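The Tedau Inventory

The flat in Jasenow was let furnished. Clause 30 of the lease required the outgoing tenant to list every article left on the premises, with its condition, and to sign each sheet.

Hamidreza Taheri began on 2024-03-12 at the hall cupboard. By evening he had reached item 409, a shelf bracket. Jhair Apaza, acting for the landlord, checked the sheets against those from September and found a difference of 2. Both were coat hooks. He deducted nothing. 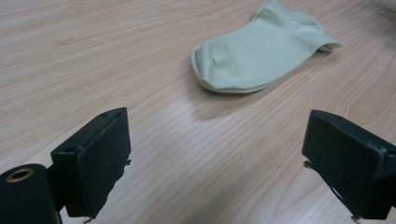
Laundry fell under Schedule B, which allowed one line per pair. Taheri wrote "sock, ankle, pale green" and stopped at the column headed Quantity. It lay on the wooden table with its toe to the left, slightly crumpled, the cuff flattened. Apaza read the schedule again. A pair could be entered and so could a set, but the form had no code for a single. He wrote "pending" and initialled it. Taheri signed underneath and handed over the keys.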